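Woddale Makers Forum > Shop Equipment > Planning and Budgets

Thread: First arm for a small kitting bench, sim before we spend?

tinplate_joe
Sunday, June 2, 2019
So we finally got the go-ahead to budget for a robot arm at the Urnville shop and I am way too excited to sleep. The job is dull as can be, which makes it perfect: pick small parts, put them into shallow trays, slide the tray along, repeat. 600 trays in a normal week, more before the holidays.

I have two quotes. One is for a Gu arm with a gripper, pedestal and a day of setup. The other is a Jomow package that costs less up front, but the gripper is extra and so is the stand. I'd love to hear from anybody who has bought one of these for light work. What did you forget to put in the budget? We want it running by February.

grommet88
Congrats! Budget for the fingers. I mean it. The ones in the box are made for blocks and cans, and small parts laugh at them. We went through three sets before we had one we liked, and each set meant a machinist's bill and a week of waiting. If you have a printer in house you'll save a bundle on the first tries.

Also get the floor looked at where the pedestal is going. Ours needed new anchors.

lowgear
I'd slow down a bit. At 600 trays a week, how many hours is that by hand? If it's one person for two mornings you'll be a long time getting your money back. A nice tray feeder and a better chair might get you most of the way.

tinplate_joe
Fair question! It's closer to 12 hours a week, and those hours come out of the same person who does our test work, so that's where it really hurts. I did the chair math too, ha. We did buy the chair.

grommet88
12 hours is plenty if the test bench is your bottleneck. Count what those hours are worth over there and forget the wage.

pixelwrench
Please, please simulate it first! I love this part. You can find out in an afternoon whether the arm reaches every tray without folding up on itself, and it costs you nothing but time. We were all set to buy the long reach model, and the sim showed the middle size would do fine. That paid for our gripper and then some.

Start small, with one tray and one part, and worry about the conveyor later.

lowgear
Sims are great for reach. They are lousy for anything that slips, bends or sticks. I've watched a perfect sim turn into a real cell that dropped every third washer. So do it, sure, but don't take cycle time off a screen and hand it to your boss.

pixelwrench
Agree on slippery stuff, disagree on cycle time. Ours was within 11 percent once I put in honest gripper open and close delays. Most people leave those out and then blame the software.

tinplate_joe
OK, I took the advice and spent the whole weekend on it (no regrets, my yard looks terrible). Arm on its pedestal, dark mat for the work surface, one little tray and the small parts. I haven't put the fixtures in yet. Even with this little in it I'm learning a ton about where the pedestal should go, and I've already changed my mind on tray spacing. 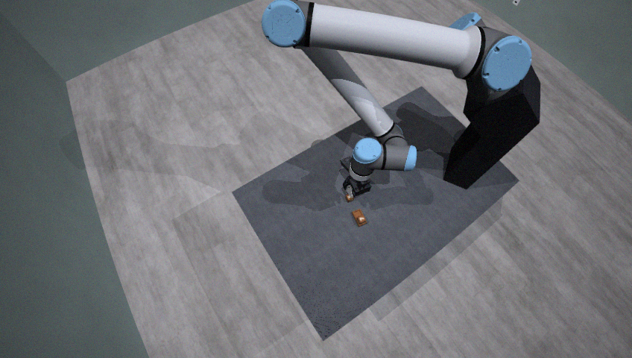
bench_otter
Before you sign anything, ask both sellers for the price of a spare gripper and how long it takes to ship. With us the arm has been rock solid and the gripper is what goes down. Over 40 days we waited for one, with a very expensive coat rack standing there.

lowgear
Seconding the spare. And get the service rate in writing, travel included.

tinplate_joe
Adding both to the sheet right now. The Jomow quote doesn't mention spares at all, so that's a phone call. With the gripper and stand added in, the two are a lot closer than they looked on day one.

grommet88
Then I'd go with whichever one will let you bring a bag of your own parts to the demo. Bring the ugly ones too, with the burrs on.

lowgear
I still say rent for a month if either of them offers it. But I'll admit I'm curious now. Post the numbers when you have them.

tinplate_joe
Will do! Demo with the Gu people is set, bag of ugly parts is packed. Next up is getting the second tray into the sim, and then I have to talk somebody into letting me move the parts rack.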